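Binthorpe School, Room 6
Classroom safety checklist, with comments
Checked by: Desta Worku
Date: Mon 17 January

1. Door and exit path
OK. The door opens fully. Backpacks were lying in the path in the morning, please remind the children.

2. Windows
Not OK. Two windows do not close well. I reported the same thing in May and it is still open in the Beller maintenance book.

3. Desks and chairs
Partly OK. One chair has a loose leg and I put it in the hallway with a note on it. Please do not bring it back.

4. Electrical outlets
OK. All covers are present.

5. Shelves and storage
OK. Heavy books must stay on the lowest level. This was correct today, but the atlases were standing very near to the edge.

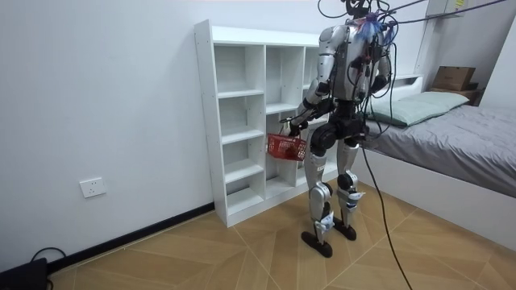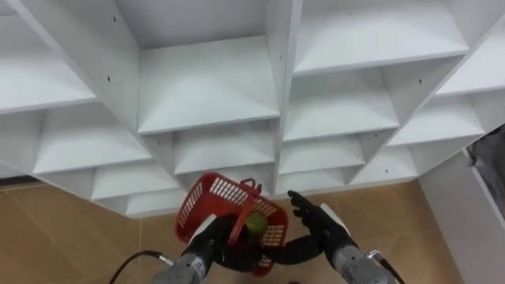 White shelving unit with open compartments, both pictures.

6. First aid box
Not OK. Only four bandages remain. The gloves are missing. Order number 225 was sent to Clitine, no answer yet.

7. Fire drill card
OK, but it hangs too high for the younger pupils. I ask Ms. Tekleab to move it lower.

8. Floor
OK. The corner of the reading rug is lifting a little. Tape is enough for now.

Items to repeat at next check: 2, 3, 6
Signed: D. Worku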